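Thread: Moved from the packing line to the grippers, anyone else?

ftzanetos
So our place on Paredes is down to 2 packing lines, and in August they asked who wanted to move over to the gripper room. I put my hand up (bad knees!). Now I do cups all shift for Grodari. Pick up, put down, flip, again. My target is 600 a shift and my best so far is 658.

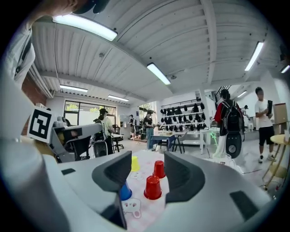
mossy_dan
Did your pay change when you moved over?

ftzanetos
Same hourly rate as packing, but the night bonus is gone, so I take home less.

palletqueen
You're teaching the thing that takes the last two lines, Fotis. Sorry, but somebody had to say it.

mossy_dan
Come on, they said that about the wrapper at Grikasen and we hired almost 20 people after.

palletqueen
Temps!! Ask them how many got kept on.

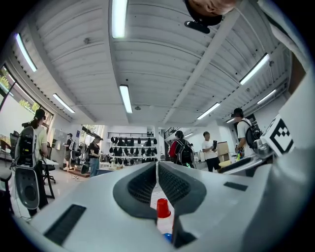 ftzanetos
I go back and forth on it. My shoulders feel better than they have in years and I like the people. On the line you had your spot and the noise and that was it. Now it's one big room with half of us walking around in backpacks, and I can talk to whoever's near me. Would I tell my nephew to count on it for ten years? No way. Palletqueen, what did they offer your crew?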